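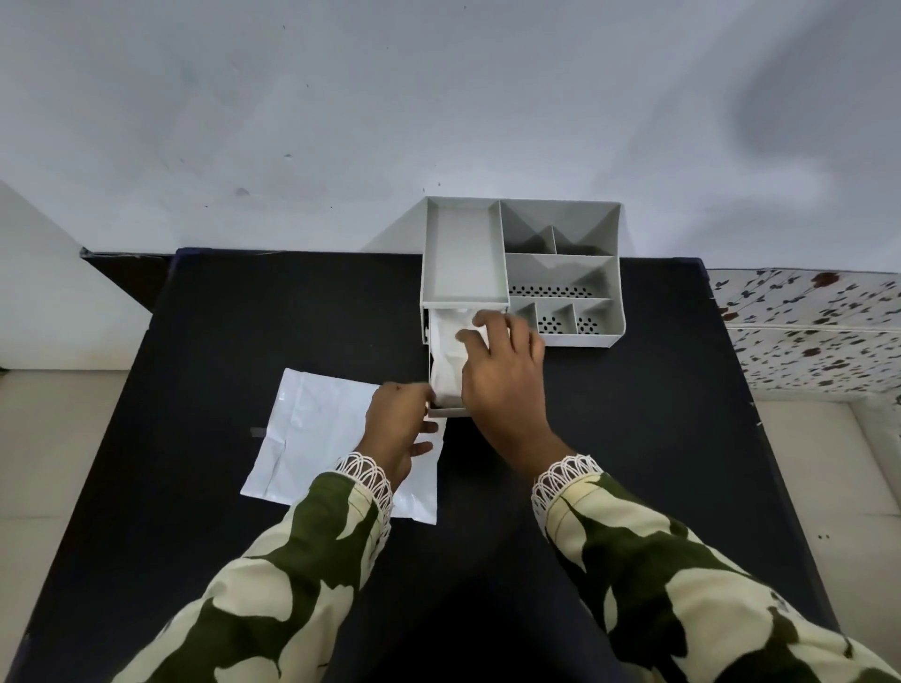
Gwynne Households Report Mixed Feelings as Surkance Returns Its Annual Clear-Out

GWYNNE, May 2024 -- Surkance, the home storage company that has been selling boxes to put other boxes in for 15 years, today opened registration for its spring Clear-Out, a free program for people who own more than they can find.

Last year 245 households signed up. The company expected fewer this time, on the theory that those people were now tidy. Most of them have reapplied.

"We thought of it as a cure," said Carleen Pryor, head of programs at Surkance. "It appears to be more of a subscription."

Each household gets three home visits from a Surkance organizer, a printed workbook and a place on the Stistell exchange, where unwanted goods are passed along to other participants. Organizers at the March pilot noted that one bread machine passed through four homes and came back to the first, where it was welcomed like a cousin.

New this year is a session on the kitchen junk drawer, taught by Nikola Ionescu. He asks participants to bring theirs along, contents included, and to resist cleaning it out the night before. He says he can always tell.
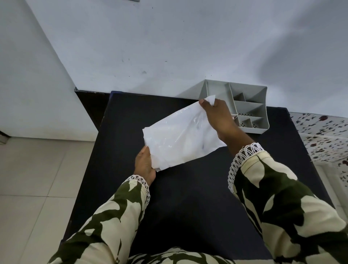

The workbook gives its longest chapter to the bag of bags, the one under the sink that holds all the others. Surkance staff argued over this chapter for most of the winter. One side wanted a limit per household, and the other wanted to know who was going to enforce it. The final text asks only that a thin white plastic bag, once crumpled, be folded before it is put away, and it admits that the bag will have its own opinion. Readers who prefer knots may use knots.

"I have been folding them into triangles for years," said Edileuza Lins, who took part in the pilot. "My husband just shuts the cupboard faster."

The program has room for up to 305 households. Visits take place in the evening and last as long as the participant's patience. Surkance products are not required, though organizers will be carrying a catalog and have been told not to wave it.

Registration is open at the Surkance showroom in Gwynne and by mail. Applicants who have lost the form under something may ask for another.

Press contact: Angus Nepia, Surkance Communications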